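From: hobby automation list, Stuvport
Date: June 10, 2022
Subject: Re: Re: Kitchen chores, are we there yet?

Thanks for the replies. I'll put the two pictures in first, then answer the point about the café, which is quoted further down. 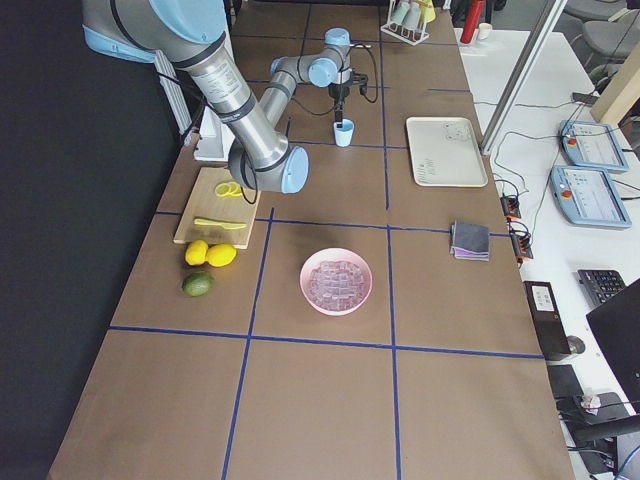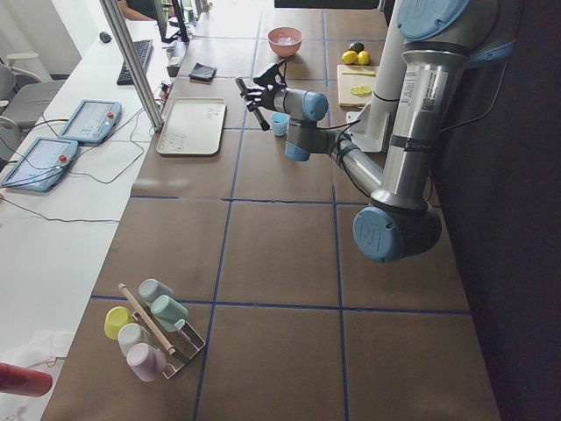

The chore is making a cold lemon drink. Fruit, ice, a knife, a board, a cup. A child of nine can do it and will only make a moderate mess. For an arm it is a string of separate jobs, and each of them can go wrong in its own way. A cup is easy to find and easy to knock over. Ice cubes are clear, so a camera has trouble telling where one stops and the next begins. A slice of lemon is thin, slippery and bends when you pick it up.

> On the Induvton side we looked at this in March for the staff
> café. The quote from Janevski was for one arm, one gripper and
> 17 days of setting up. I asked what happens if somebody puts the
> bowl in a different place and was told "you would retrain that
> step". So my question to the list is simple. Can these things do
> a household job yet, or can they only do it on a table that has
> been laid out for them?

Mostly the second, in my view, but the gap is smaller than it was. Five years ago I would have said that everything had to be bolted down. Now you can shift a cup by a hand's width and a decent set-up will still find it. Shift the whole kitchen and it won't.

Our own trial at Suneton was much duller than drinks. We had an arm moving parts from a tray to a rack, 200 goes in all. It got 176 right with no help. That sounds good until you work out that someone has to stand there for the other 24, and that person could have done the lot before lunch. We changed the fingers 3 times and each change helped with one part and made another worse.

On the gripper question from last week – two fingers are cheaper, simpler to mend and good enough for most rigid things. A hand with more fingers can get round a handle better, but there is more to break and more to tune. I would start with two and only move on if the job forces you to.

For the café I would leave the cutting to people and ask for a price on the fetching and the clearing away. Washing up is already done by a machine, and it works because we agreed long ago to put the plates where it wants them. If Janevski will let you see a full day's run with your own cups and bowls, go and watch all of it, including the restarts.

Has anyone on the list had an arm wiping down tables? I have a cloth question but will start a new thread for it.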